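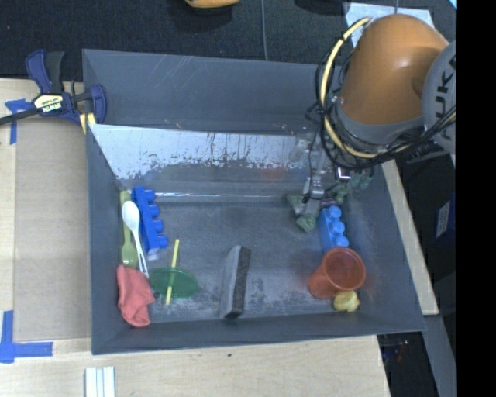
Bin time again. Duck, cup, spoon, blocks, all in the mix.

Quick thread on our grasping result, aka what I did with my October.

We let the arm practice on 293 picks from cluttered bins, then ran 400 test picks with the learning turned off. 89 misses. I was braced for way more!

Most of the misses were thin stuff lying flat. Spoons, ugh.

The trick (we call it Istska) is scoring a grasp by what it might bump on the way in — not only by how good the grip looks.

Next up is 1,000 picks with new objects. Code once I clean it up, promise.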